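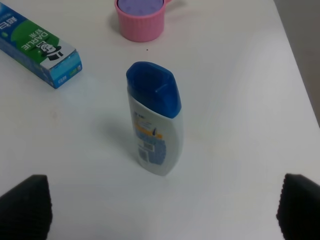
Budgeting for a tabletop robot arm

Budgeting for a tabletop robot arm means working out the whole cost of getting one arm picking things up off one table, and keeping it doing so for a year or two. I've written this entry for the Sketcombe equipment wiki because I'm the one who gets asked, usually the afternoon before a form is due. It covers small electric arms with a two-finger gripper and a camera at the wrist, used for handling household goods. It doesn't cover welding cells, conveyor lines or anything that needs bolting to a factory floor.

What counts as the robot

Suppliers quote for the arm. The arm on its own will wave about nicely and that's your lot! You'll also want a gripper, a wrist camera, a controller, a computer, a stop button and a table that doesn't wobble. Some firms sell these together and some list each one on a separate page, so two quotes that look miles apart can come out nearly level once you've filled in the gaps. I keep a sheet with one row per part and make every supplier fill in every row, even if the answer is "not supplied".

Reach and payload

Payload is the weight the arm can carry at the wrist, and the gripper and camera come out of it before you've lifted anything. People forget this constantly (I did, on my first order). If you're handling bathroom things, a full shampoo bottle is probably your heaviest item and a toothpaste box is next to nothing, so weigh the bottle, add the gripper and camera with their bracket, and leave a decent margin on top.

Reach is quoted at full stretch, where most arms are slow and a bit feeble. Ours is quoted at 700 mm and I plan the table as though it were a good deal less.

Grippers and fingers

See also: Finger pads; Suction.

Two-finger grippers are the usual first purchase. Check the opening width against the widest thing you mean to grab, and measure the thing yourself. Cups are the awkward ones, as you may need to go for the rim or the handle instead of the whole body. Flat boxes are easy across the narrow side and hopeless across the wide one.

Dark textured pads give a better hold on slippery plastic than bare metal does, but they wear. Put them down as a consumable. I order 12 pairs at a time from Sisetti, and Gordon Lévesque in purchasing has stopped querying it.

Cameras

A wrist camera sees the fingers and whatever is in front of them, and that's most of what you need for close work. It also loses sight of the rest of the table as it moves in, so plenty of groups add a second one overhead. Budget for spare cables. The cable runs along a moving arm and gets bent all day long, and ours go long before the camera does.

Matt surfaces are worth paying for. We had a glossy bench at first and the reflections drove us up the wall; a plain white matt top and even light from above sorted most of it, and the top was one of the cheapest lines on the order.

Test objects

Do give them their own line, however small. Ordinary shop goods are fine: bottles with flip caps, cartons, ribbed plastic cups, a few things with busy labels and a few with hardly any. Buy duplicates, because packaging gets redesigned and then your October results don't match your spring ones. Tania Bhattacharjee keeps a shelf of spares labelled by shape, and I'd copy her system if I had the shelf.

Running costs

These are the bits that go missing from applications:

Service contract. Soker includes the first year; Amarasinghe charges from day one but sends someone out. I've used both and would pay for the visit.

Software licences. Ask whether the price is per arm or per computer, and what happens when the computer dies.

Freight and insurance. Our last crate cost £973 to ship, on its own invoice, a month after I'd closed the budget.

Staff time. Somebody has to put the objects back on the table between runs. It's slow work, so cost it as hours.

Contingency. I put in 10 per cent and have never had any left over.

Lead times

Arms tend to arrive when promised and brackets don't. Order the mounting plate and table first, then the arm, then the computer as late as you dare. If the building needs to check your stop button before you switch on, book that the day you place the order.

Second-hand arms

These can be a bargain. Ask for the running hours, the controller version and a video of every joint moving through its full range. Check that the controller comes with the arm, too, as replacements for older models can be very hard to find.

Sketcombe equipment wiki | Contact the editors | © 2019 Sketcombe | Back to top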